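The Cheap Seats at the Cifuentes

I came to opera late and by accident. My friend Shirley Dhillon had a spare ticket for the Suvari Opera's autumn show, her sister had a cold, and I was free (I am nearly always free). I was 53 and had never sat through an opera in my life. By the interval I was rummaging in my bag for a tissue and pretending it was hay fever, in October!

That was three seasons ago and I have barely missed a night since. The Suvari lives at the Cifuentes Theatre, a gloriously lopsided old place with a leaky porch and 2,499 fewer seats than you'd like on opening night. I always go up to the top balcony. You climb five flights, you sit with your knees by your ears, and the sound comes up to you like warm air -- I wouldn't swap it for the stalls if you paid me. 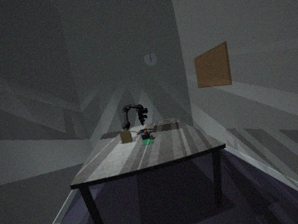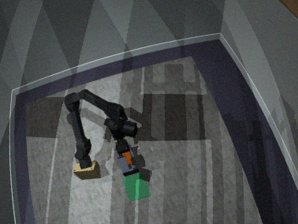
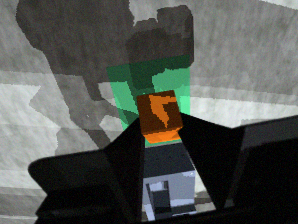
What I love most is how much goes on before a note is sung. Emmanuel Mfaume, the chorus master, let me sit in on a rehearsal last season and I came out hoarse on everyone's behalf. They did the same page for about 20 minutes. He wanted one word softer, then the word before it, then he decided he'd liked it the first time and off they all went again, quite cheerfully, with their cardigans on and their pencils behind their ears.

Shirley, meanwhile, has become a Friend of the company, so she gets the supper in the bar after first nights. I went as her guest this time. There was a very good cheese tart. I got stuck behind a pillar for the speeches and ended up talking to a retired bassoonist about trains, and then the soprano came in still wearing half her stage make-up and the whole room clapped her through the door.

The spring show is a comedy, which I'm told is harder to sing than it sounds. Shirley has booked already. I'm holding out for the front row of the balcony, left-hand side, next to the brass rail, and I'm bringing a cushion.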